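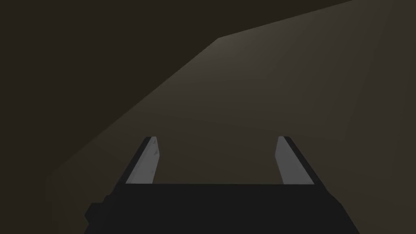 Robot cell going in at work, what happens to the packers?

Posted by Albertina Ramalho, 27 Apr 2022

Hi all, I pack small parts at a place called Brikance and management just told us a gripper arm from Steltitz is taking over part of line 3 in July. They've been trying it out in simulation for weeks and showing us clips at break. They say no layoffs, "just different tasks." Has anyone been through this? I've been on that line 10 years and I'd like to know what my day is going to look like!

Horácio Neves

We got two of these at Teixeira a while back. I kept my job, same pay, but I went from packing to minding the cell (clearing jams, swapping trays, calling maintenance when it drops stuff). My wrists feel great. What I miss is talking to people, there used to be four of us on that bench and now it's me and a screen. The first month was rough too, it stopped constantly and we still had 300 boxes a shift to get out, so we packed the rest by hand. Ask NOW who gets trained and whether it's on paid time. Also ask if the pay grade changes, because running the cell is a different job. I waited too long on that one and it took me until the next review to get it fixed.

asulov_nights

depends on the company. ours said no layoffs and then just didn't replace anyone who left. get it in writing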